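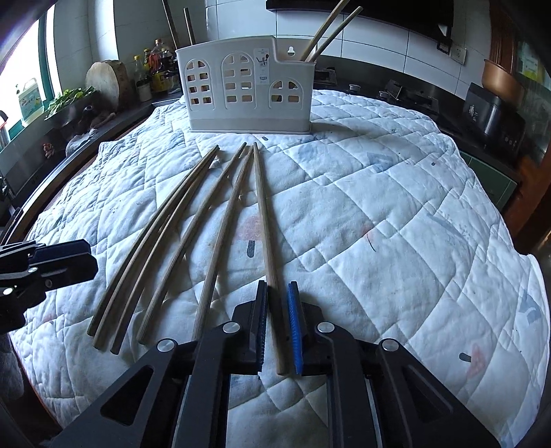

**tullix_tenant** — 16/12/2020

So the Brisell police finally put out a statement on the officer from the Prirenska Street stop. Suspended with pay, internal review, no name. I watched the video last night and I'm still mad. The guy had his hands on the wheel the whole time!

**porchlight2**

I saw it too, but it starts halfway through. I'd like to hear the dispatch audio before I call for anyone's job.

> The guy had his hands on the wheel the whole time!

For the part we can see, sure.

**tullix_tenant**

Okay, fair, but then release the body cam. They bought 200 of those things and we never get to see a minute of it.

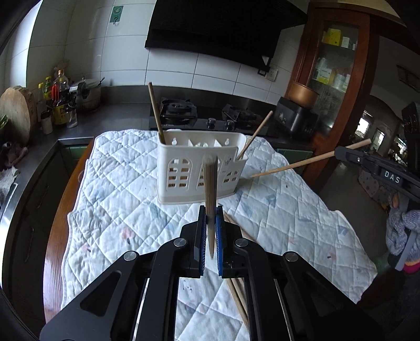 And the review is run by the same department, so I don't expect much. My cousin filed a complaint there in the spring and got a form letter back.

**szekeres_fan**

The county should take it over. There were about 400 people outside the station when I drove home, all pretty calm — a few candles, one guy with a drum.

**porchlight2**

The local news said 500. Anyway, I agree on the county part. I just don't want him fired on a clip and then hired back with a settlement, like the last one.

**szekeres_fan**

Ugh, I forgot about that one. Does anybody know if the council meeting is still online only? I'd like to sign up to speak.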